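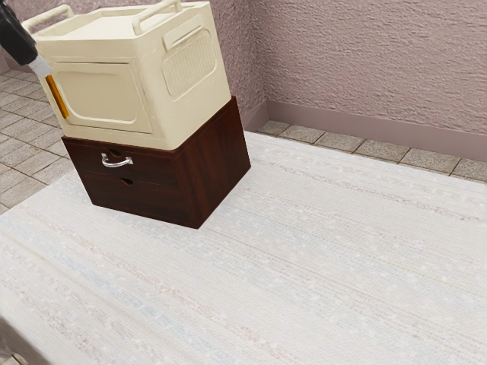
Stories > People > Home life

Jolien Verbeke kept every letter, and now she's reading them

August 15, 2026
By Veerle Van den Broek

When I rang Jolien Verbeke to ask if I could come out to Sarkville and talk about her letters, she said yes before I'd finished the question, then told me to bring my own milk. She takes hers black and the shop shuts at noon.

For anyone who hasn't heard her on community radio, Jolien spent most of her working life as a bookkeeper in Bakmont and wrote to a penfriend the whole way through. The penfriend was a Mrs Nic Aodha, a sheep farmer's wife she never met. They started at school through a magazine column and didn't stop until Mrs Nic Aodha died.

"Her daughter posted mine back to me," Jolien says. "So I've got both sides now. There's 2,642 of them if you count the postcards, and I do count the postcards."

She began reading them in order in July, five a night, with a pencil. I asked what had surprised her and she laughed (she has a terrific laugh, you'd hear it from the road).

"How boring I was! Pages about a gas heater. I'd written to a woman on the other side of the world about a gas heater, and she wrote back and asked how the heater was going."

I said I thought that was lovely, and she said it was, but it was still a heater.

Some of it is harder to read. There's a stretch after her brother died when her own letters shrink to half a page. Mrs Nic Aodha's get longer — lambing, the neighbour's new colour telly, a recipe for a brown loaf that Jolien still makes. We ate some. It's dense and a bit sour and I had three slices.

"She didn't mention him once in those," Jolien says. "I was cross about it at the time. Reading it now, I think she was keeping me company."

She's typed up 118 letters so far, for a little book that Flenditz, the printers in Bakmont, will run off for family. Her favourite is 310, which she has by heart. She recited the whole thing at the kitchen table while the kettle went. It's mostly about a dog.

I wondered whether she still writes to anyone. She does, as it happens. The daughter sent a note in with the parcel, and Jolien answered it that same night.

"I told her about my tomatoes," she says. "She wants to know what variety."

Contact us | © Sarkville Stories | Back to top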